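Seasonal help wanted, goats and guardian dogs

Dellongate is a working dairy goat farm. We need one person from February until the kids are weaned. You'd be under Notburga Hofstetter, who runs the barn, and you'd look after our 4 livestock guardian dogs when Fabian Reisinger is out fixing fence.
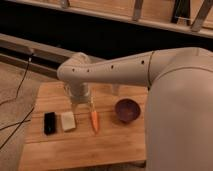 The work

Morning chores start at 6. Feed and water, bottle kids, muck out, check the electric fence. Skulis and Arnard are older dogs and know the routine. Leitner is young and still chases kids when he gets bored, so he goes out on a long line. Expect to lift 40 pound bags every day. Sunday is off.
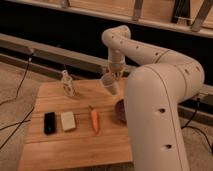
Goat experience is good but dog sense matters more to us. You should be able to read a stiff tail across a pasture and stay calm when two big dogs argue over a bone. Meals are shared at noon, at a plain wooden table with the grain showing. Your room is in the main house, with its own door and a wood stove. No pets of your own, please.

To apply, send a short letter and two references to Notburga at Dellongate, Box 912. Tell us what animals you have worked with and when you could start.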